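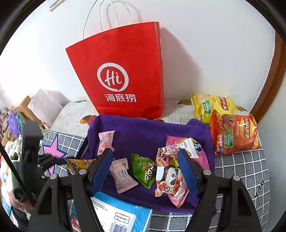
Snack table restocking moves to the second-floor lounge

Shares 12 | Comments 3

Starting 2 January 2026, the shared snack table at Testlow House will be kept in the second-floor lounge and no longer by the mailboxes. Tâm Phí and Đạt Phan have taken over the restocking from Shona Hollis, who did it for the past two years and would like her evenings back. Thank you, Shona.

The setup is simple. There is a fruit-print cloth on the table, and the snacks go on the purple fabric. Please leave both where they are. Tâm washes them at the end of every month, and if you spill something before then, send her a message and she will swap them out. The cloth can go in a warm wash. The purple one has to be done cold, and it bleeds a little, so please don't put it in with anyone's towels.

Contributions can be left on the table at any time. A few points on what to bring:

Individually wrapped items only. Candy, chips, crackers and small packets are all fine. If you open a large bag of something, take it back to your own kitchen.

Labels in any language are welcome. If a packet contains peanuts, sesame or shellfish and the label is not in English, put a yellow sticky note on it. The pad is in the drawer of the side cabinet, along with a pen. Hậu Ngô reads Chinese and Vietnamese and has offered to check anything you are unsure of.

Spicy things should go together on one side. We had several comments about this in May, mostly from parents.

Nothing that melts. The lounge radiator runs hot until spring and there is no way to turn it down from inside the room.

Shopping bags are useful to us, so don't throw them out. The big red Haidilao bag is a good size for carrying a full load up the stairs, and Đạt would take two or three more like it if anyone has them at home. Paper bags with cord handles hold up better than the thin plastic ones. Leave them folded beside the cabinet.

The money side has not changed. The jar took in $1,147 last year, and $800 of that went back into snacks. Another $80 paid for the new kettle. The remainder carries over. Cường Khổng keeps the receipts in a folder and anyone can ask to see them. He buys in bulk when prices are good, and he would like suggestions by the first of each month so that he can make one trip.

We have also been asked whether visitors may help themselves. Yes, they may. Children should check with the adult they came with. Please take one or two things at a time and leave some for people who get home late.

Wrappers go in the tall bin by the door. The small bin under the window is for paper.

To join the restocking list, write your name and apartment number on the sheet inside the lounge door. Each turn lasts one week.

Share this item | 3 comments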